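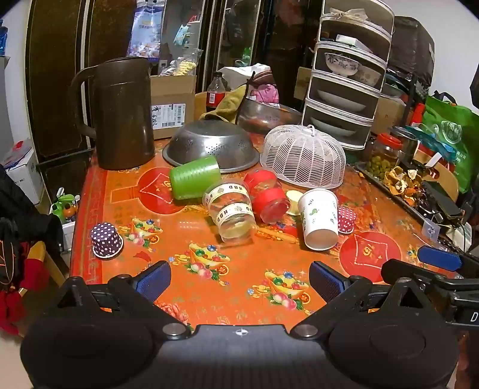 Automatiser le rangement de l'office : nos astuces, et nos réserves

Mis à jour le 21/07/2025

Chez Restitz, la pince de tri Gallix est arrivée en April dernier, pardon, en avril, avec une promesse : plus personne ne toucherait aux gobelets. On range toujours des gobelets. Quelques conseils tirés de ces mois-là, pour les cuisines d'entreprise qui hésitent encore.

Dégagez la table avant de lancer quoi que ce soit. Gobelets en plastique, caissettes à pois, passoire retournée, cloche à aliments : tout ce petit monde mélangé sur une nappe brillante, c'est joli un jour de fête et pénible à trier. Une nappe unie et mate fait gagner du temps à tout le monde, machine comprise.

Empilez à la main les gobelets souples. Le vendeur soutient le contraire. Nous avons fait l'essai sur 310 gobelets : 36 écrasés ou tombés. Une personne de l'équipe en fait autant sans y penser, et elle bavarde en même temps.

Gardez les caissettes en papier dans une boîte fermée, loin du poste. Elles se déforment au moindre appui.

Essuyez les patins à l'eau tiède, sans produit. Comptez 20 minutes par jour entre le nettoyage et les réglages. Ce temps ne figure pas dans la brochure et il retombe sur ceux qui étaient censés en gagner. Faites-le inscrire au planning, sinon il se prend sur la pause.

Demandez par écrit qui répond en cas de panne. Chez Aritz, le contrat McKinnon prévoyait un dépannage sous deux jours ; entre-temps, la vaisselle s'accumule et il faut bien que quelqu'un s'y colle.

Dernier point, pour les collègues : le poste change de nom, la fiche de paie beaucoup moins. Posez la question avant la signature.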